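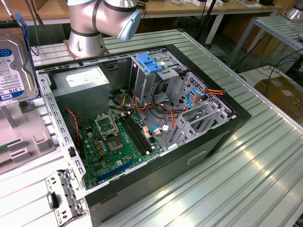

Figure 1. The test cell: open desktop tower on the bench, arm behind it, hard drive in its holder at left.

Can a machine do a shop's repair chores yet?

Our project asked whether one robot arm could take over the plain jobs at a computer repair counter. We picked the shop floor over the home because the parts are known ahead of time. A kitchen changes every hour. A desktop tower has the same screws and sockets it had last May.

The work was planned with Rengifo, a small refurbishing shop that strips old office machines for parts. They gave us their list of daily tasks and we kept 2: seating a memory module and moving a hard drive from a holder to the drive cage. The motion software was Onano, with our own scripts on top.

Method

The tower lies on its side with the side panel off, so the arm can reach in from above. Each task was run 20 times. A run counted as a pass if the part was fully in place and no person had touched anything. After 3 failures in a row we stopped and taught the positions again.

Results

The drive task went better than the memory task. Most drive failures came from the cables. A power cable that had moved a little between runs could block the path, and the script had no way of knowing it. A person pushes the cable aside without thinking.

Memory was harder. The module has to go in straight and then be pressed firmly, and a small error in angle at the start was enough to jam it. We slowed the arm down, which helped, but then a run took longer than doing it by hand.

Discussion

For a shop like Rengifo the answer is no for now - at least for mixed machines. Every new case model would need its own positions. It could make sense for a long batch of the same model. We did not test screws or plugging in cables, and we expect both to be worse.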